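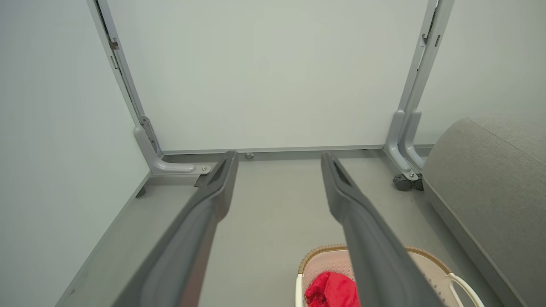 According to Jacqueline Tanguy, a machine that can't get one shirt out of a basket has no business being called a household robot. Often quoted, and disputed. Most workers in the field would settle for less.

Laundry handling (robotics)

Laundry handling is the moving, sorting and folding of clothes by machine. Counted among the hard household chores, along with dish loading and bed making. Status as of 15th January: partly solved in the lab, not solved in homes. Industrial laundries have had feeders and folders for decades, but those take flat goods – sheets, towels, napkins – and a person usually still feeds them.

Why cloth is hard

A box keeps its shape when picked up. A sweatshirt does not. Sleeves hide under hems, the hood ends up inside out, two items cling and come up as one. Grip points have to be guessed from whatever happens to be on top. Two arms help: one holds the garment up over the basket, the other waits open for a second grip.
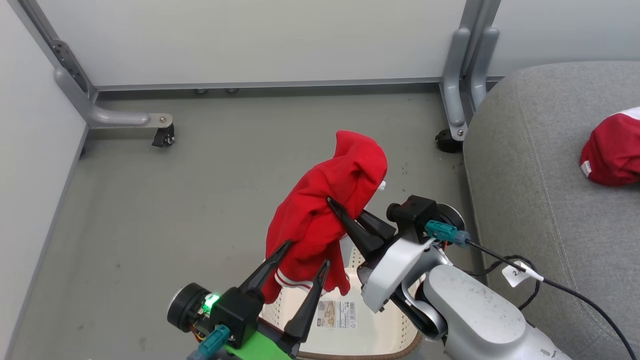
Test programs

The Gadport trials are the most cited. 1330 attempts at moving a single garment between a seat and a basket, 700 of them with one arm and the rest with two. Two arms did better on hooded tops, no real diference on socks. Fuso, which supplied the arms, published no totals of its own. A later series by Lemaire used 400 attempts and a wider range of fabrics. Shiny and fuzzy synthetics gave trouble in both, mostly slipping.

Surroundings matter as well. Soft furniture next to the basket leaves the arm less room, and a crumpled top on a sofa seat has to be told apart from cushions and throws.

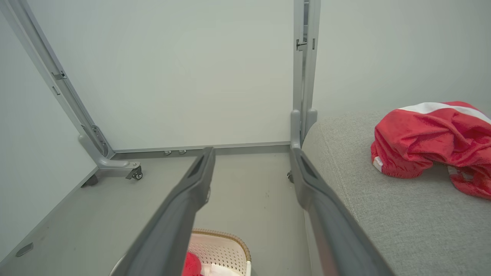
Scoring is unsettled. Lemaire counts a garment as placed when no part hangs over the rim; Gadport allowed a sleeve. The figures can't be compared directly, though they often are.

Speed and cost

Slow. Jenda gave a target of 20 seconds per item in October, from first touch to release, and has not yet reported meeting it. A person does it in a moment without looking. Time goes mainly on the lift, when the cloth is raised clear and the lower part is still lying folded in the basket.
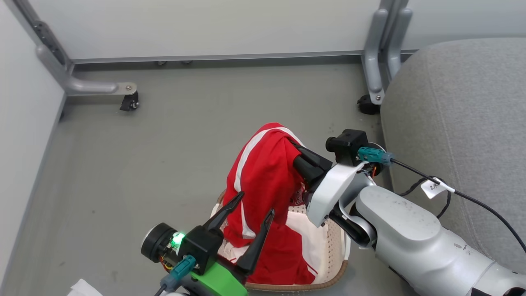 Cost estimates vary too much to be usefull. Shop-floor buyers tend to accept slower work if it runs overnight, home buyers less so.

Open problems

Turning clothes right side out. Buttons. Pairing socks. Wet loads, which are heavier and stick to the drum. Folding is further along than any of these, provided the garment starts out flat on a table.

See also: bin picking, dish loading, mobile manipulation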